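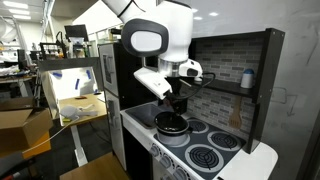
Lids, Ring Size and Electricity Use in Shared Kitchens

Project report, second-year module in Domestic Energy
Authors: Nisreen Smadi, Elie Shboul, Fernanda Cunha
Supervisor: Rozália Polák
Submitted: 2025-03-11

Summary

Cooking accounts for a modest share of household electricity, but it is one of the few uses that tenants control entirely. The project measured the electricity used on the hob in shared rented houses and compared it with what the tenants said they did. Data were collected in February from 28 households on the Arnside estate, giving 142 usable cooking records. Lid use had the clearest effect on energy per litre of water boiled. Ring size had a smaller effect, which was difficult to separate from the type of hob. Starting water temperature was not controlled and probably explains part of the remaining spread.

1. Background

To bring water to the boil, a fixed amount of heat must be supplied for each kilogram and each degree of temperature rise. The specific heat capacity of water is close to 4.2 kJ per kilogram per degree. Raising one litre from 15 to 100 degrees therefore takes 357 kJ, or just under 0.1 kWh. Anything used above this figure is loss: heat absorbed by the pan and the ring, heat escaping around the sides, and water leaving as vapour.

The last of these is often underestimated. Evaporating a kilogram of water takes more than five times the heat needed to bring the same kilogram up from freezing to boiling. An open pan loses vapour well before it boils, and a pan left at a rolling boil converts most of the supplied power into steam that does nothing for the food.

Published advice to tenants normally mentions lids, matching the pan to the ring and using only the water required. The advice seldom says which of these is worth the most, and most of the measurements behind it appear to have been made in laboratories on new equipment. Rented kitchens contain old rings, warped pans and lids that belong to other pans. We wanted figures from kitchens of that kind.

2. Aims

The first aim was to measure electricity use per litre boiled with and without a lid, in occupied houses. The second was to find out whether tenants' own accounts of their cooking agreed with the records. A third aim, to compare weekday and weekend cooking, was dropped after the pilot for lack of data.

3. Method

3.1 Recruitment

Households were contacted through the letting agent Prorent, which manages most of the shared houses on the estate. The agent forwarded a single letter and took no further part. It was not told which tenants replied. All participating houses had electric hobs, either solid plate or ceramic. Houses with gas or induction hobs were excluded – gas because the meter could not record it, induction because too few replied to form a group.

3.2 Equipment

Each house was fitted with a Drollow clamp meter on the cooker circuit. The meter stores one reading every ten seconds and was collected at the end of the recording period. It does not distinguish between the hob and the oven, so participants were asked to note any oven use and those records were removed. Lina Harb of the technical workshop checked the meters against the reference load before and after the fieldwork. One meter had drifted outside tolerance and its records were discarded before the totals in this report were made.

3.3 Cooking record

Participants filled in a printed sheet each time they boiled water on the hob. The sheet asked for the volume of water, the pan used, whether a lid was on, which ring was chosen and the clock time at the start. Volume was measured with a plastic jug supplied by us. Recording ran for two weeks in each house.

The pilot version of the sheet also asked for the pan's diameter. Most respondents left this blank or wrote "medium", so the final version had a printed circle to stand the pan on instead. Completion improved, although the circle was too small for the largest pans.

3.4 Interviews

One tenant from each household was interviewed after the meter was removed. Interviews were short and followed a fixed list. The questions on lids were placed last to avoid prompting the answers to the earlier ones.

3.5 Analysis

For each record, the energy between switch-on and the first sustained drop in power was taken as the energy to boil. Tenants normally turn the ring down when the water boils, and the drop is easy to identify on a solid plate. On ceramic hobs the element cycles on and off under thermostatic control, and the drop had to be found by averaging over a longer window. This introduces an error that we were unable to quantify for individual records.
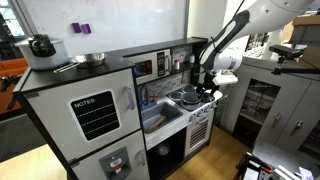 Why was energy per litre used and not energy per meal?

Energy per litre can be compared between households that cook different things. A meal has no fixed size, and the sheets did not record how many people were eating.

4. Results

4.1 Lids

Records with a lid showed lower energy per litre than records without one in both hob groups. The difference was larger for small volumes. This was expected from theory to some extent: a litre of water in a wide pan has a large surface for its mass and spends a comparatively long time warming, so a greater share of the heat is lost from the top.

Part of the measured difference is unlikely to come from the lid itself. A pan with a lid hides the water, and several tenants said that they judged the boil by the lid rattling. Those without a lid looked into the pan, and some left it boiling for a while before turning down. Our method counts that period as energy to boil. The figures therefore describe cooking with a lid as people do it, including the habits that go with it.

4.2 Ring size

Where the pan was smaller than the ring, energy per litre was higher on solid plates. On ceramic hobs the same pattern was present but weak. The ceramic houses tended to have newer pans with flatter bases, and base condition was not recorded. We cannot say how much of the difference between the hob types belongs to the hob.

4.3 Volume

Tenants boiled more water than they needed in a large proportion of the pasta records, judged against the packet instructions for the quantity stated. Rice records were closer to the instructions. The interviews suggest that rice is measured by the cup and pasta is not measured at all.

4.4 Self-report

Agreement between interview and record was poor for lids and good for ring choice. Tenants who said that they always used a lid had usually left it off in at least part of their records. The most common explanation was that the right lid was in use on something else, in the sink, or missing from the house when they moved in. One respondent in Zoubi Court had been using a dinner plate for the whole tenancy.
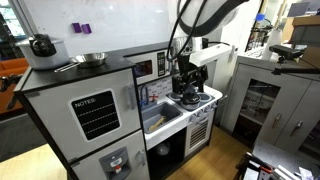
Does pre-boiling the water in a kettle save electricity?

In most cases it saves a small amount compared with heating cold water on a solid plate, as the kettle element sits in direct contact with the water and has little metal to warm. The saving is lost if more water is boiled in the kettle than goes into the pan.

5. Discussion

The effect of a lid is large enough to be seen through the noise of ordinary kitchens. Ring choice is a weaker lever, and in a shared house it is often decided by whichever ring is free. Advice that gives the two equal weight could be reordered.

The more practical finding concerns equipment. Many of the open-pan records came from houses where no lid fitted the pan. A letting inventory normally lists pans as a set and does not mention lids separately, so a missing lid is neither noticed at the end of one tenancy nor replaced before the next. A flat universal lid is cheap and would fit most of the pans recorded.

Three limitations should be kept in mind. The households chose to reply to a letter about energy and may be more careful than their neighbours. The water temperature at the tap was not measured, and in February it would be expected to be low, raising every figure by a similar amount. Finally, filling in a sheet draws attention to the pan. Some tenants said that they had begun using lids in the second week, which is consistent with the records but makes the open-pan group smaller than planned.

6. Further work

The ceramic hob records would benefit from a temperature probe in the water, removing the need to infer the boil from the power trace. The simmering stage was not analysed. It lasts longer than heating for most dishes and may be where the greater saving lies, particularly for stews and pulses. The raw traces include it and have been left with the supervisor in a form that another group could use.

A repeat in summer would show how far tap temperature affects the totals. Base condition should be recorded, and a steel rule held across the underside of the pan would be sufficient for this.

Division of work

Elie Shboul fitted and collected the meters and wrote the script for detecting the boil. Nisreen Smadi designed the cooking sheet and carried out the interviews. Fernanda Cunha analysed the records and prepared sections 4 and 5. The remaining sections were written jointly.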